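Lids. I've been putting this one off because it sounds like a two-line story. Wipe the lid, put the lid back. But Dilek Uysal, who ran the kitchen at Koser for 27 years, kept me on the phone for most of an afternoon on the subject and I filled 43 index cards, so here goes.

First, her complaint. People wash the pan. They scrub the pan, they fuss over the pan, they buy special brushes for it. The lid gets a rinse and goes back in the rack with a gray film on it, and a month later it's on the curb with a "free" sign. "A glass lid is a window," she told me. "Would you rinse a window?"

Her way: two cloths, one damp, one dry. Terry or knit, either one, as long as it hasn't met fabric softener. Stand the lid up on its edge so you can get at the inside, where the grease sits. Light behind it if you can manage. Go round the rim last, slow, because the seam where metal meets glass holds everything.

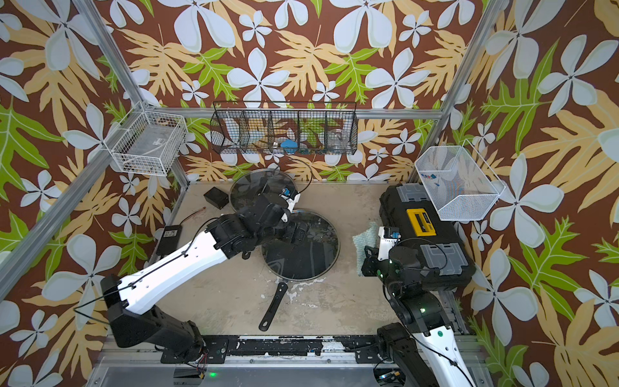
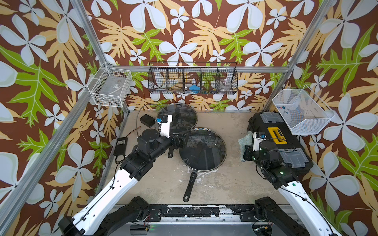
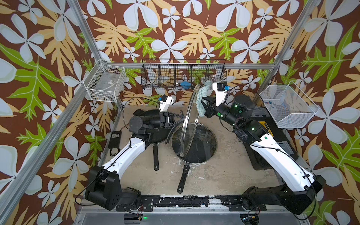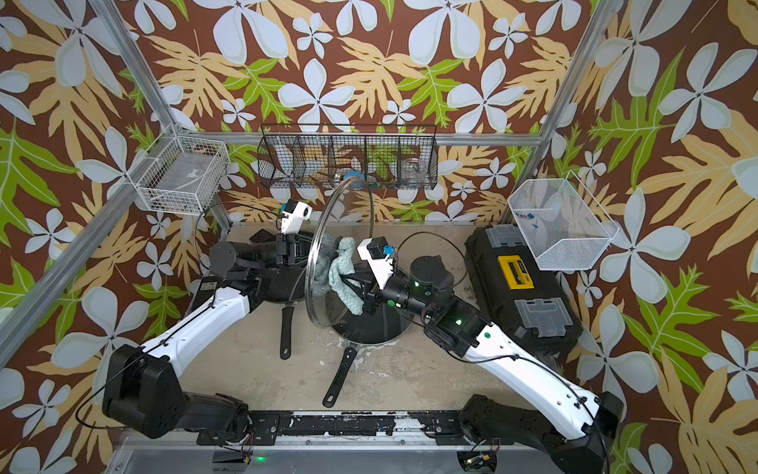
Then the wallpaper question, which I know I'll get letters on. Big flowers, dark brown ground, near a stove?? Yes. Nurhan Yazıcı did her whole galley in one like it last September and swears a busy print forgives more than white paint does. Splashes vanish. She does wipe it down, she says. I beleive her.

Wire baskets I'm less sure of. Good: you can see what's in them, air gets through, a sponge dries out. Bad: little things end up scattered along the bottom and stay there for years. A divided one on the back wall is the better buy. One slot for the sponge, one for a jar, leave a couple open. Resist filling them. Ertuğrul Altıntaş on Donnelly Street lines his with a tray and that seems to fix the small-stuff problem, tho then you're washing a tray.

Storage. Don't stack lids glass on glass. Flat on its own pan is fine for a day or two, longer than that and Dilek wants a cloth in between. Handles all facing the same way, toward you, when pans are resting on a counter. Off the heat only! On the stove turn them in.

Replacement lids run cheap, by the way. Measure the inside of the pan's rim, not the outside, I got that wrong twice. Next issue is drawers.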